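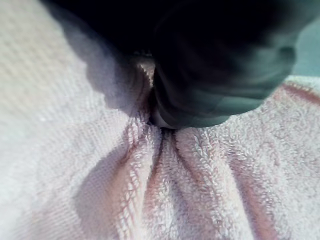
Terry toweling at the Lurcombe linen room: weave, wear and folding notes

Compiled by Sverre Boström

Lurcombe is a guest house with its own linen room and its own laundry. The gallery on this page covers the white terry stock. Colored towels, bath mats and kitchen cloths are kept on separate pages. The notes were first written for the people who fold and shelve, and were extended in May after the stock was changed over from the old Odoi towels to the current Minell ones.

The stock book lists 2,573 white terry pieces across all sizes. Of these, 2,314 are in service. The remainder are held back as replacements or are waiting to be cut down for cleaning cloths.

Close view, white terry

Looped pile. The loops stand in rows and give the cloth its nubby surface. Pile of this kind is uncut on both faces. Velour, which has one face sheared, is not used at Lurcombe – it looks better on the shelf but takes up water more slowly on the sheared side.

The color on the label is "white." Under the lamps in the linen room most of the stock reads slightly warm, and the troughs between folds can look pink. Judge color in daylight, with the towel flat, against an unwashed piece from the same delivery. A piece that looks yellow or gray beside the unwashed one goes back for a second wash before any decision is made about it.

Pinched fold and pleats

Terry gathers into a narrow ridge when pinched, and the cloth below the ridge falls into pleats that spread out from it like a fan. The depth of the pleats depends on the weight of the cloth and the amount of pile left. A thin, worn towel makes many small, sharp creases. A full towel makes fewer and rounder ones.

This is used as a quick check at the folding table. Pinch the towel near the middle, lift the fold a little and look at the creases. It does not replace weighing, but it finds most of the worn pieces before they reach the shelf.

Two points on technique. Pinch the full thickness of the cloth and not the loops alone. Loops pulled on their own will draw out of the ground weave and leave a ladder. Pinch clear of the hem and the flat border as well, as both are stiffer than the body of the towel and give a false reading.

Pulled loops

A single long loop is cut level with the pile using small scissors. It is never pulled. Cutting does no harm to the towel, as the ground weave holds the cut ends in place. Where a row of loops has drawn out and the base weave shows, the piece is taken out of service. Most pulled loops found last winter came from the hook-and-loop tabs on bathrobes washed in the same load, and robes now go through separately.

Folding

Bath towels are folded in thirds along the length, then in half, then in half again. Hand towels are folded in thirds along the length and then once across. The fold faces out on the shelf and the hems face the wall.

Smooth the creases out with the flat of the hand before the first fold. Terry does not hold a crease the way sheeting does, but a towel shelved with a bunched layer inside will make the stack lean. Stacks at Lurcombe are kept below the shelf lip for the same reason.

Towels are not ironed. Pressing flattens the loops, and a flattened loop absorbs less. If a piece comes out of the dryer stiff, shake it hard from the short end and run it again on low heat with half a load.

Washing and drying settings

The Billside washer is run on its 4th program for white terry, with 2 rinses. Fabric softener is left out. It coats the loops, and the coating builds up from wash to wash. The drum is loaded to two thirds by eye, measured with the towels dropped in loose – a tightly filled drum leaves detergent in the pile, and this shows up later as a gray cast along the border.

Drying is stopped while the hems are still very slightly damp. The body of the towel dries before the hem does, and a load run until the hems are bone dry has been overdried everywhere else. Lint is cleared from the screen after each load. Heavy lint is normal for the first few washes of a new delivery and should then fall off. If it does not, make a note of the delivery in the stock book.

Differences between the two makes

Odoi: longer loops, softer when new, more pulled loops in service. The border shrank more than the body, so older pieces ruffle at the ends and do not stack square.

Minell: shorter and denser loops, a firmer hand, slower to dry. The border has kept its length so far. Edges line up on the shelf without trimming the fold.

The remaining Odoi pieces are used in the garden rooms until they wear out. They should not be mixed into the same stack as Minell, as the folded sizes differ by a finger's width and the stack will slide.

Corrections to these notes go in the folder by the linen room door. The page for bath mats will be added when the new mats have been through enough washes to say something useful about them.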